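Fedance began with one ironing board in Afroza Pathirana's spare room, and a neighbour who worked nights and couldn't face her washing. Word got around the street, then around the clinic, and before long Afroza had roped in her old friend Issa Nasrallah – he had the van, she had the patience – and the two of them took the lease on our shop in Naneck.

We wash, press and fold for 14 clinics and care homes these days, along with anybody who wanders in with a bag over their shoulder. Everything gets laid out flat on a white table before it's folded, so we can spot a mark or a loose thread while there's still time to do something about it.

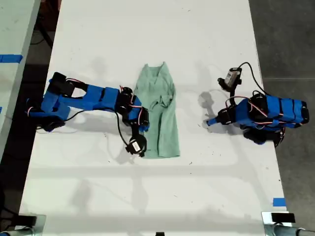 Mint green on the white table, still to be folded.

Afroza still teaches every new starter to fold a top herself, neckline first, sleeves in, hem up, and she'll cheerfully make you do it again if the colour of the thread label is showing. We're open from 7 in the morning, closed Sunday, and the kettle is usually on if you'd like to wait.

Recent news
Pick-ups now running to Torivano
Winter doona prices
New drop-off counter in Taipe
Getting pen out of a pocket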